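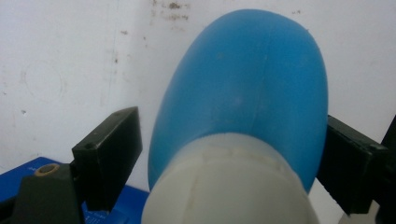 Ein blauer Gummiball in weißer Fassung zwischen den beiden Fingern eines Handgreifers. Foto: Tilov

Tilov sammelt Greifbeispiele für lernende Roboter

Stulbridge, Donnerstag, 29. August. Das Unternehmen Tilov hat in Stulbridge mit der zweiten Runde seiner Datensammlung für Greifroboter begonnen. Bis Ende Oktober sollen 2.000 Aufnahmen zusammenkommen, in denen Menschen alltägliche Gegenstände mit einem handgeführten Greifer aufnehmen, drehen und wieder abstellen. Aus der ersten Runde liegen nach Angaben der Firma 972 Aufnahmen vor, von denen 781 für das Training verwendet werden.

Gearbeitet wird mit Greifern, die eine Person in der Hand hält. Eine Kamera am Gerät nimmt auf, was zwischen und vor den Fingern liegt. Aus diesen Bildern und den Bewegungen des Geräts soll ein Lernsystem ableiten, wie ein Gegenstand angefahren und gefasst wird. Der Roboter, auf den das Verfahren später übertragen wird, trägt die gleichen Finger und die gleiche Kamera.

Die Leitung der Sammlung liegt bei Caroline Kioko. Im Mittelpunkt der zweiten Runde stehen ihr zufolge Gegenstände, die aus einem weichen und einem festen Teil bestehen, etwa Gummibälle mit Kunststofffassung, Pipetten, Pumpflaschen und Bürsten mit Silikongriff. »In der ersten Runde hatten wir sehr viele Becher und Schachteln«, sagte Kioko. »Damit kommt das System inzwischen gut zurecht. Bei weichem Material greift es oft an der falschen Stelle zu, oder es schließt die Finger zu weit.«

Die Aufnahmen entstehen in drei Räumen eines früheren Bürogebäudes im Norden von Stulbridge. Wände und Tische bleiben so, wie das Team sie beim Einzug vorgefunden hat. Flecken, Kratzer und wechselndes Licht sollen in den Daten vorkommen. Eine Aufnahme dauert selten länger als eine halbe Minute. Danach wird der Gegenstand an eine andere Stelle gelegt oder gestellt, und der nächste Durchgang beginnt. Nach jeweils einer Stunde wechseln die Bedienenden den Raum.

Für die technische Auswertung ist Mwangi Mwakalinga zuständig. Er sortiert Aufnahmen aus, bei denen die Bewegungsdaten Lücken haben oder eine Hand den Gegenstand verdeckt. Fehlgriffe bleiben dagegen im Bestand und werden als solche markiert. »Wenn jemand ansetzt, abbricht und es von der anderen Seite versucht, dann ist das für uns brauchbares Material«, sagte Mwakalinga. Schwierig sei vor allem das sehr schnelle Arbeiten. Wer den Greifer ruckartig bewege, liefere unscharfe Bilder, und die Position des Geräts lasse sich dann nur ungenau berechnen.

Alle Beteiligten erhalten vor dem ersten Einsatz eine Einweisung von einem halben Tag. Vorgegeben werden der Startpunkt und das Ziel, der Weg dazwischen ist frei. Auch die Reihenfolge der Gegenstände legen die Bedienenden selbst fest. Gearbeitet wird in Schichten von vier Stunden, die Bezahlung richtet sich nach der Zeit und nicht nach der Zahl der Aufnahmen. Diese Regelung gilt seit dem Frühjahr. Zuvor war nach Stück bezahlt worden, was laut Kioko zu vielen hastigen Durchgängen geführt hatte.

Partner des Vorhabens ist der Laborausstatter Rashidi, der einen Teil der Gegenstände stellt. Das Unternehmen will prüfen, ob sich Roboter zum Einräumen und Nachfüllen von Verbrauchsmaterial einsetzen lassen. Die Software zur Verwaltung der Aufnahmen trägt den Namen Diro und wurde bei Tilov entwickelt. Sie zeigt unter anderem an, welche Gegenstände bisher zu selten oder nur aus einer Richtung gegriffen wurden. Nach diesen Listen werden die Schichten der folgenden Woche geplant.

Ein erstes Modell auf Grundlage der neuen Daten soll trainiert werden, sobald 900 Aufnahmen der zweiten Runde geprüft sind. Es wird anschließend an einem Roboterarm in Stulbridge getestet, zunächst nur mit Gegenständen, die in der Sammlung vorkommen. Versuche mit unbekannten Gegenständen sind für einen späteren Zeitpunkt vorgesehen. Einen Termin dafür nannte Tilov nicht.

Ob die Daten auch anderen zugänglich gemacht werden, ist noch offen. Kioko sprach sich für eine Veröffentlichung zumindest eines Teils der ersten Runde aus. Mit Rashidi werde darüber noch verhandelt. Für die laufende Runde sucht Tilov weitere Bedienende, vor allem für die Spätschicht. Vorkenntnisse in der Robotik sind nicht erforderlich. Auch Linkshänder werden ausdrücklich gesucht, weil sie in der ersten Runde kaum vertreten waren.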